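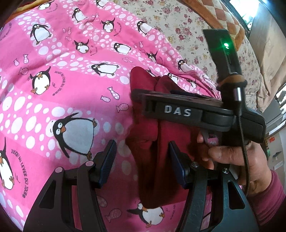

Dark red cloth in the jaws of a hand-held gripper, penguin sheet underneath.

Household chores and machines: your questions

Can a robot do my laundry yet?

Parts of it, on a good day, and slowly. Your washer and dryer already do the hard scrubbing, bless them, and they've done it for so long that we forget they're machines at all. What's left is the picking up, sorting, folding and putting away, and that is where things get sticky. We've watched the Clikura arm take 7 minutes over one T-shirt and then leave a sleeve hanging out.

Why is cloth so difficult? A car factory is full of robots!

It is, and a car door keeps the same shape all day long. A sock or a small towel never lands the same way twice. Drop one on a busy printed sheet, with penguins and polka dots going every which way, and the machine first has to work out where the cloth stops and the bed starts (I've had trouble with that myself, before coffee).

What are the hand-held grippers for?

A person holds one and does the chore with it, and the recordings are used to teach a robot the same motions. You squeeze, lift, let go, and do it again. It's slow going at first, but most people find their rhythm after 10 tries or so, and after that it's rather pleasant with the radio on.

What about shop work?

There the news is better. At the Bastos packing shop in Jirnildale, one arm moves 300 boxes in a shift, all the same size, from the same belt to the same pallet. Ask it to tidy the bench at the end of the day and you'll be waiting a good while.

Should I hold off buying a dryer, or wait for Sakine's folding machine?

Please buy the dryer! Sakine plans to put its folder in 12 homes in July, and those are test homes. I'd love to be wrong, but I wouldn't leave a basket of wet towels sitting for it.

Will it be able to make a bed?

Pulling up a flat sheet, perhaps fairly soon. Fitted corners are another story, and I have yet to see a machine get a duvet into its cover without help.

Page last updated Sun 31 January. More questions are welcome through the contact form.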